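Can a two-arm robot put kitchen things away yet, or only in simulation?

Asked by Todgate, May 26, 2025

We run a small serviced-apartment business and a supplier is offering a trial of a mobile unit called the Pirnemov. The chore is simple: clear a counter, pick up small jars, put them on a shelf. All I've been given is simulator output. 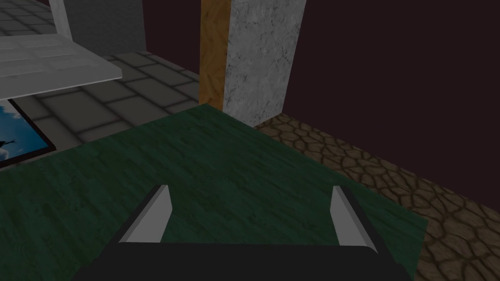 Simulated gripper, open, over the green tabletop.

Does this say anything about real kitchens?

Answer by Guðlaug Snorradóttir

Some. A rigid object with flat sides suits parallel fingers, and holding one is mostly solved. 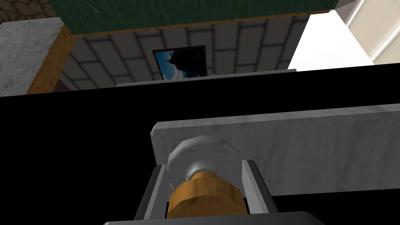
Ask for the success rate on the whole task, including placing. Our group ran 2,000 simulated trials in April and the failures were mostly at release, near a shelf edge. Real friction is worse than the default values.
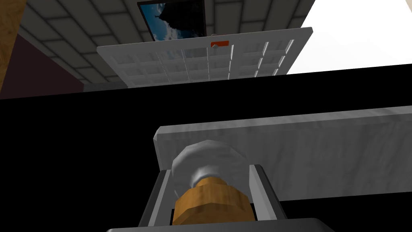
Also ask what happens when the object is glass or greasy. If they've only varied the colour of the walls, that isn't much of a test.

Answer by Ratanaporn

Depends on your hallways. Measure them. Arms stick out and doors get left open.

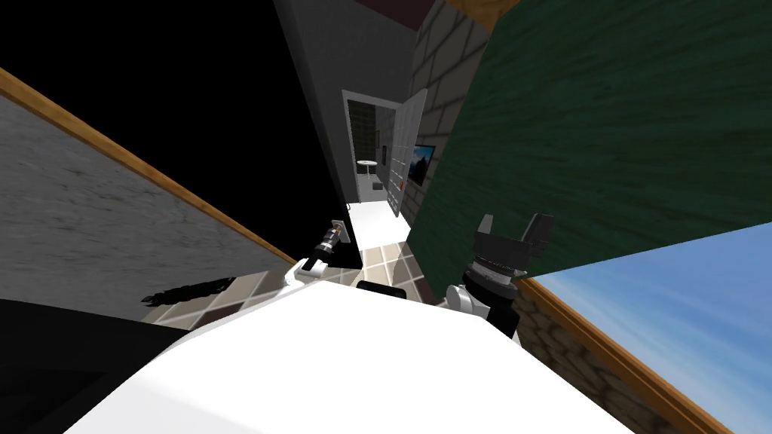

I'd want base and arm motion tested together, at your door widths. We trialled a Gemow for 14 days and a person still did the dishes.

Answer by gemow_user2

no, get a cleaner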